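Teaching Pop to do the washing up

I have now spent the best part of a spring teaching a machine to tidy a kitchen, and my own kitchen has never looked worse. I mention this first so that my mother doesn't have to.

For anyone who has wandered in from the sourdough posts: I have a part-time job at Sorkura, which has a unit on the ring road between a tile warehouse and a place that does something to exhausts. My title is "operator". In practice I stand holding a pair of handles and move my hands about, and a few feet away two large arms do the same thing slightly later and with less conviction. The arms are jointly called Pop. I did not choose the name and my suggestions were not taken up.

Every go I have at a job is called an episode. I reset the table, start the recording, do the job through the arms, stop the recording, and say whether it was good or bad. Then I reset the table. The target for the kitchen set is 548 good episodes, a figure which came down from somewhere upstairs and which I have never heard anybody defend. We do them in batches of 50, after which I am allowed a biscuit and a look out of the window at the exhaust people.

What I had not understood when I took the job is how much I don't know about picking up a bowl. I have been picking up bowls for decades. I could have told you, with some confidence, that you just pick it up. Try it with two black fingers and no feeling in either of them. You come at the rim too high and close on air, or too low and shove the whole thing towards the edge, and all the time your real hand is sending you cheerful reports of holding a plastic handle, because it is. For the first week I kept tilting my head to see round the arm, as if that would help it.

The kitchen table is the hard set. There's crockery, a wire rack for the cups, a mug tree, a chopping board and some very small cutlery in yellow, and I am meant to work through it using both sides without the elbows meeting in the middle.
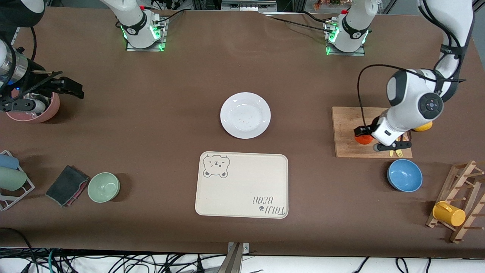
Things I have learnt from Pop, in no special order

Crumbs are beyond us both. A plate with crumbs on it is a plate, as far as the fingers are concerned, and it goes where plates go. If you tip it on the way, you now have crumbs in two places. I've started doing a slow, level, rather stately carry, like a waiter in a costume drama.

Mug trees were designed by someone who hated mugs. Getting a handle over a peg takes me no thought at all at home. Through the arms it takes patience, a steady wrist and a quiet word, and the quiet word has to be really quiet as the room isn't empty.

The tray has a bear on it. It says TAIJI BEAR, and from certain sides of the table it says it upside down. The bear has its eyes screwed up, and after a long afternoon I have come to feel judged by it. I asked whether we might use a plain one and was told that variety is good for the training. The bear stays.

Hesitating is catching. This is the one that bothers me. If I dither over the pink bowl, the dithering goes in with everything else, and the model at the other end learns that the proper way to approach a pink bowl is to hover above it having doubts. Early on I watched a trained version have its turn, and it stopped short of the thing it was after, wobbled, and went in again from the left. I do that. I do it with door keys. I had travelled all that way to see my own bad habits done by something that cost more than my flat.

So now I try to move as though I know what I'm doing. Skornico, who supply the handles, have a guide to posture which I've read twice, mostly for the drawings. Elbows in, shoulders down, commit to the grasp. It's good advice for life and I haven't managed it there either.

The next set is called Ninum, and it starts in June. All I have been told is that it involves laundry, with 100 episodes of socks to begin with. At home I've got a drawer of single ones I could bring in.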